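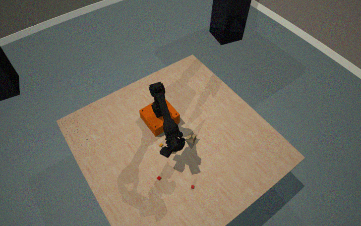 Simulation view: black articulated arm on an orange base block.

Visit report: Somboon scooter assembly plant, Borkenell

The Somboon plant at Borkenell builds the Flirkora scooter in two engine sizes and, as of February, a small run of the battery version. The visit covered frame welding, paint, engine dressing, final assembly and the end-of-line test cells. Stamping is done off site and was not part of the tour. Our guide was Usa Srithong, who manages final assembly.

Visitors sign in at the west gate and are issued safety glasses, toe caps and a radio earpiece. The earpiece is needed. Conversation is not possible in the weld shop without it.

Frame welding

The Flirkora uses an underbone frame in steel tube. Tubes arrive cut and bent, are loaded by hand into rotating fixtures, and are tacked and then fully welded in separate stations. The steering head goes on last. After welding, the head bore is finish-machined so that bearing alignment does not depend on weld distortion. Each frame is then checked on a gauge with 26 points. A frame that fails on any steering head point is scrapped. A frame that fails elsewhere can go to the straightening bench once, and is scrapped if it fails again.

The gauge data is kept by frame number. Srithong showed us a plot of rear engine mount position over one shift. It drifted toward the upper limit and stepped back after the fixture clamps were changed. The clamps are now replaced on a fixed schedule.

Paint

Frames are dip-coated and finished in black. Body panels are plastic and go through a separate booth. The booth can be seen only through a window, and the line was on a color change when we arrived, so there was little to see for most of the stop. White runs first in each batch and the darker colors follow. Panels are inspected under angled light by two people working opposite sides. Most rejects at this stage are dust inclusions on the front apron, the largest flat panel on the machine.

Engine dressing

Engines come in complete from the sister plant at Skestlow, 40 to a pallet rack. Dressing adds the intake, exhaust studs, starter lead and fan cowl. The torque tools are wired to the line controller, and the carrier will not release until every fastener has a logged value. I asked what happens when a tool loses its connection. The station falls back to a click wrench and a paper card, and the engine carries a yellow tag until a second person has checked it.

Final assembly

The main line has moved from a floor chain to individual carriers. Each carrier holds the frame at a height that changes by station -- low for handlebar and headlamp work, high for the stand and rear shock. According to Srithong the change cost more than planned and took longer to settle, mostly due to carrier batteries. The old chain slot in the floor has been filled but is still visible.

Parts reach the line in kits, one kit to a scooter. The kit tray has shaped pockets for the small hardware, so an empty pocket or a leftover bolt shows up right away. The battery version uses the same line up to the rear swingarm, then leaves for a side bay with 4 stations. High-voltage work is limited to trained staff, and we were kept behind a painted line. No dimensions or cell details were given for the pack.

Test cells

Jintana Ruangrit runs end-of-line testing. Every scooter goes on a roller bed for a brake balance, lamp, speedometer and idle check. Gasoline models are also sampled for exhaust emissions. One scooter from each batch is pulled for a road loop on the plant track, which includes a cobbled strip and a steep ramp for the parking brake.

Ruangrit's group also strips down a machine after every 2,000 built. The most recent teardown was laid out on benches -- variator, belt, clutch bell and final drive, all tagged. The belt showed even wear across its width. The only open item on the sheet was light corrosion on a side stand spring, and a plated spring from a second supplier is on trial.

Practical notes

The full route takes most of a morning and is on foot. Phones are sealed in a pouch at the gate. The shuttle back to Borkenell station leaves from the west gate, and the canteen is on the far side of the paint building, so allow time between the two. Written questions go through the visitor desk and are passed on to the department concerned. Mine on carrier battery life is still open.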